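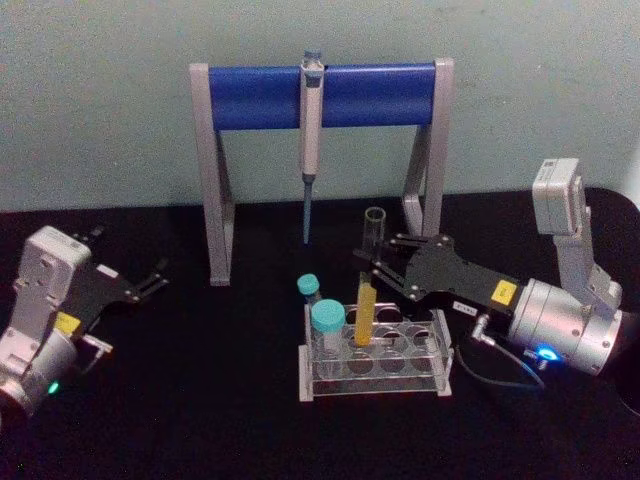

Pipette stand and clear tube rack on the black bench, August.

Wet bench tidy-up: racks, stands and tubes

The small-equipment tidy-up at the Trotthorpe teaching lab is nearly finished. The black benches are back in use, and the drawers under them have been relabeled. Please read the notes below before you put anything away, as several things have moved.

Tube racks

The clear acrylic racks with two rows of holes are now the standard rack for bench work. They replace the wire ones, which rusted at the welds and left marks on the benchtops. You can see the tube from the side all the way down, which makes it easier to check a fill level without lifting anything out.

The clear racks don't go in the autoclave or the drying oven. Wash them by hand in warm water with a little detergent, rinse, and stand them on their feet on the drying mat. Ethanol clouds the plastic and in time will crack it, so use the mild spray in the blue bottle for wipe-downs.

Screw-cap tubes and open tubes can share a rack. If they do, keep the capped ones together at one end and the open ones at the other. A full open tube should go in last and come out first. Mounir Shawky lost an afternoon's dye series in June reaching over one to get at a capped tube behind it, and has asked for this to be put in writing.

Pipette stands

Single-channel pipettes hang on the stands when they are not in someone's hand. This includes short breaks. A pipette laid flat with liquid in the tip will draw it back into the barrel, and we sent four out for cleaning last term for that reason alone. Take the used tip off before you hang the pipette up.

The stands with the blue bar stay on the benches. They are not to be moved to the hood or the cold room. Set the stand toward the back with the rack in front of it, and leave enough space to lift the pipette straight up and clear of the bar.

Tubes and caps

Yayra Lamptey did the count of glass and plastic tubes, and the totals are as follows.

Small screw-cap tubes: 2,218
Large screw-cap tubes: 1,239
Open glass tubes, reusable: 3,746

The screw-cap figures are for tubes with a matching cap. Another 200 caps turned up with no tubes to fit them. They are in a tray in the Agbeko cupboard, and anyone who recognizes the thread is welcome to them. If they are still there at the end of next month they will be thrown out.

Check the rim of each open glass tube before use. Chipped ones go in the broken glass bin by the door — not the regular trash, and not back in the drawer for the next person.

Colored solutions

Yellow, orange and red solutions look alike in a narrow tube once the lights are down, and we are still finding unlabeled ones left in racks overnight. Write the contents and your initials on tape and put the tape on the tube. Tape on the rack is no use after the tube has moved. Unlabeled tubes found at the 7 a.m. check will go to waste.

Where things are now

Clear racks: Zoltwood cabinet, middle shelf
Spare pipette stands: Zoltwood cabinet, bottom shelf
Screw-cap tubes: drawers 3 and 4
Open glass tubes: drawer 6, rims up
Bench tape and markers: hook rail by the sink

The new order sheet for tips and caps is in the Podumance folder on the shared drive. Add your line before noon on the last day of the month. Anything added later waits for the next order — the supplier no longer takes changes by phone.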